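Toy libraries should lend incomplete sets

Most toy lending schemes withdraw an item once a part goes missing. The rule is easy to apply and, in my view, wrong. At Pultitz, where I kept the stock records until June, 19 items sat in the back store because each lacked one piece. The majority were still usable.

The usual objection is cost. A borrower who returns a set short of a part pays nothing, so losses rise. Our records did not bear this out. Losses per loan stayed level over 1285 loans, including the period when the rule was relaxed.

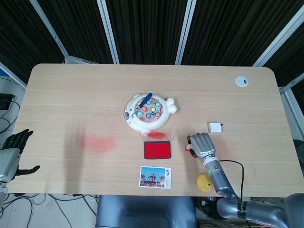
A fishing game and a red ink pad on a desk.

A better test is whether the remaining parts still support the main activity. A jigsaw fails at one missing piece. A set of building blocks does not fail at eight. Games with many like parts fall somewhere between, and the label should state the count at the last check - not the count on the original box.

Safety is a separate matter. A broken part should lead to withdrawal, whatever the test above says. A missing part should lead to a note on the label and a lower deposit.

Uchenna Aliyu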